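Refitting and adjusting roller blinds on adjacent windows

Posted by Kavinda Cassim, January 6, 2019

The procedure covers spring-free, chain-operated roller blinds hung side by side over neighboring windows, as in the ground floor room at Brevstead. It applies when the blinds already exist and need to be taken down, cleaned, rehung and adjusted so that they roll straight and hang to the same height. Motorized blinds are wired differently and are left out.

Tools and materials

Step ladder with a flat top tray
Tape measure, metal, with a locking blade
Short spirit level
Screwdriver to match the bracket screws
Pencil
Low-tack tape
Soft brush and a barely damp cloth
Replacement screws and wall anchors if any hole is worn

Before taking anything down

Draw each blind fully down and measure the fabric width at the top, in the middle and at the bottom bar. The three readings should agree. If the bottom reading is smaller, the edges have curled and the fabric will track badly whatever is done to the brackets.

Mark each blind on the back of the bottom bar with tape: L for left, R for right. Blinds of different widths are hard to confuse, but the end fittings are not, and a chain drive put back at the wrong end will force the fabric to roll over the front of the tube when it used to roll off the back. Put a matching letter on each fitting.

Write down the tube length separately from the fabric width. On the narrower blind at Brevstead the fabric is 42 inches wide, and the tube with its end fittings is a little longer. Ordering from the fabric figure alone is the usual cause of a blind that will not drop into its brackets.

Removing the blind

1. Roll the fabric all the way up. A blind removed while down will unroll onto the floor and crease.
2. Stand the ladder under the pin end, away from the chain.
3. Press the pin in with a thumb and lower that end of the tube clear of the bracket.
4. Slide the drive end off its bracket. Keep the tube close to level.
5. Wrap one turn of low-tack tape around the roll and lay it on a clean surface.

A wide blind needs a person at each end. The tube flexes in the middle, and one person lifting from the center cannot see either fitting. 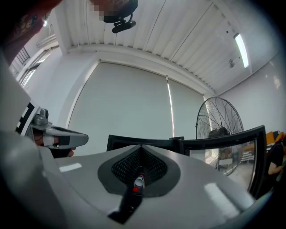 Can the fabric be washed while the blind is off?
Most coated fabric should be brushed and wiped only. Soaking loosens the coating and leaves the edges wavy after drying.

Checking the brackets

With the tube out, set the level across a straight batten held against both brackets of one blind. Fabric always wanders toward the low end. A small error at the bracket becomes a large one at the bottom of a long drop: on the wide blind, a packing piece the thickness of a postcard was enough to correct it.

Tighten each screw by hand. If a screw turns without biting, remove it, fit an anchor and use a new screw. Longer screws in a worn hole hold for a few months and then pull out under the weight of a wide roll.

Check the distance between bracket faces at the front and at the back. If the brackets are toed in, the pin will bind. Gusitz brackets have slotted holes and can be turned slightly without moving the screws. Prakel brackets have round holes and must be refixed.

Setting the gap between two blinds

Two blinds hung side by side always leave some light between them. The fabric is narrower than its tube, and the brackets take up space of their own. The aim is an even strip from top to bottom. A strip that tapers means at least one tube is out of level.

Measure the strip near the top and again near the bottom bar. Correct the narrower blind first, then use it as the reference for the wide one, which is heavier and more awkward to lift twice.

In a room where the ceiling slopes or a beam runs down across the wall, do not measure from the ceiling or the beam. Use the level. Sajib Weerasinghe set the original brackets by eye from the beam, and both blinds tracked to one side until they were reset.

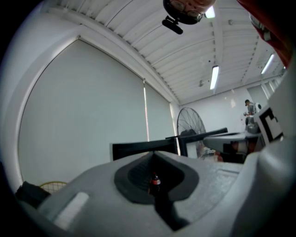
Both roller blinds drawn down, with daylight showing in the gap between them.

Rehanging

1. Seat the drive end first and confirm that the chain hangs free.
2. Compress the pin, raise the other end and let the pin spring into its hole.
3. Pull down gently on the tube at both ends to confirm it is seated.
4. Lower the fabric slowly and watch the edges against the tube.
5. Raise and lower it fully three times.

If the fabric still drifts by a small amount, lower it completely and stick a short strip of low-tack tape to the bare tube at the end the fabric is moving away from. Add one layer at a time. More than two layers will show as a ridge in the fabric – go back to the brackets instead.

Matching the bottom bars

Lower both blinds to the sill and adjust the chain stops so that the bars finish level with each other. On Amarasinghe chains the stop is a clip-on bead that can be moved with pliers. Fix the chain tensioner to the wall afterward. A loose chain loop is a strangulation hazard for small children, and the tensioner must be used even where the chain is short.

Time needed

Allow around 25 minutes per blind if the brackets are sound. Replacing anchors adds more, mostly in waiting for filler to set. Recheck the bracket screws after 21 days of normal use, and again whenever the chain begins to feel stiff.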